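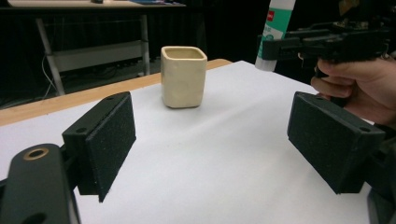
Square cup, cream, on white paper

Ticket: Satire newsletter arriving without the word "satire"
Product: Meltimo Mailer, Publisher plan
Opened by: Stela Ghiță, editor, Flondness
Handled by: Salley, second-line support
Status: Solved, with grumbling

Stela Ghiță wrote:
We put out a weekly comedy newsletter called Flondness. It goes to more than 2,000 people, most of whom signed up on purpose. Every headline is made up and every email has a line at the top saying so. Since your May update the line at the top has gone missing. The headlines have not.

Saturday's lead story was "Town to Replace Mayor With Slightly Larger Mayor." I've had replies asking how much larger. One man wants to know if there will be a hearing.

I've checked our template and the line is still in it. Test sends to my own address look fine. Please advise before we publish the one about the library charging for eye contact.

Salley wrote:
Hi Stela, thanks for the detail. Can you tell me which block the line sits in, and whether the replies came from people reading on a phone or a computer? Please also send the header from one affected email if you can get hold of one.

Stela Ghiță wrote:
It's in the block called Preheader. I didn't pick the name. Asked five readers and the phone people are the ones who lost it. The man who wants a hearing reads on a phone. I've pasted the header from his copy below my signature, and he sends his regards to the new mayor.

Salley wrote:
Found part of it. The May update added a setting called Tidy Preview, and it was switched on for all existing accounts. It hides the preheader block on narrow screens if the text looks like boilerplate. Your line reads "Everything below is untrue," and the filter has it down as a legal disclaimer.

Stela Ghiță wrote:
It's the most accurate thing in the email.

Salley wrote:
Understood. Please try this:
Go to Settings, then Display, then Tidy Preview, and turn it off.
Save, sign out, sign back in.
Send a test to a phone, and use an address that is not the account owner's. Owner addresses skip the filter, so your own tests would have looked fine all along.

Stela Ghiță wrote:
Done at 4:15 p.m. The line is back on my sister's phone. She says she preferred it without.

Now there's a new thing. The report for the test batch says 894 copies were "held for review." Whose review? I sent to one sister.
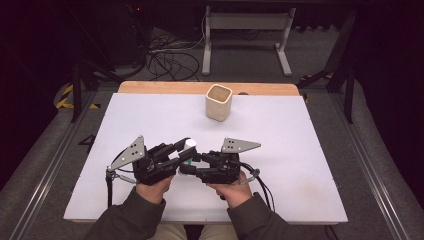 Does turning off Tidy Preview send old issues out again?
Old issues stay where they are. The setting only changes how future sends are displayed on small screens.

Salley wrote:
The 894 are copies of Saturday's issue and have nothing to do with your test. The report page shows the most recent held batch no matter which send you open, a known fault. They were held by the fact-check flag, which looks for claims about public officials. I believe the mayor set it off.

Stela Ghiță wrote:
So the software took out the line saying it was false, then stopped the mail for being false.

Salley wrote:
Those are 2 separate teams.

I've passed it to Tănase, who looks after the flag. In the meantime please don't press Release All. It will deliver them with the old display setting baked in, and you'll get a second round of letters.

Tănase wrote:
Hello, picking this up from Salley. I've marked the account as Humor. It was listed as Municipal Notices, which is the first choice in the signup menu if nobody changes it. I've also rebuilt the held copies with the line showing. You can press Release All now.

One small side effect: Humor accounts get a little laughing face beside the sender name. It can't be turned off yet.

Stela Ghiță wrote:
Released. All went through. I'd like the face removed. We've spent years building a tone and it's not a yellow one.

Tănase wrote:
Logged as a feature request. There are other votes for it, mostly from comedians.

Salley wrote:
Closing this as solved. Summary for anyone with the same trouble: turn off Tidy Preview, then check your account category under Settings, Profile. Test on a phone you don't own. The report page fault is tracked separately and has no date yet.

Stela Ghiță wrote:
Fine to close. The man has withdrawn his request for a hearing. He has asked to be taken off the list, and also whether the library thing is true, so somebody forwarded him the draft.

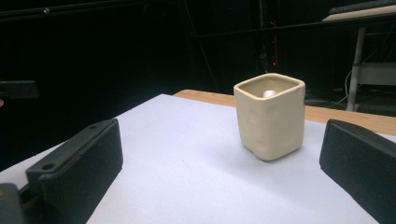

Cream cup with something small and white inside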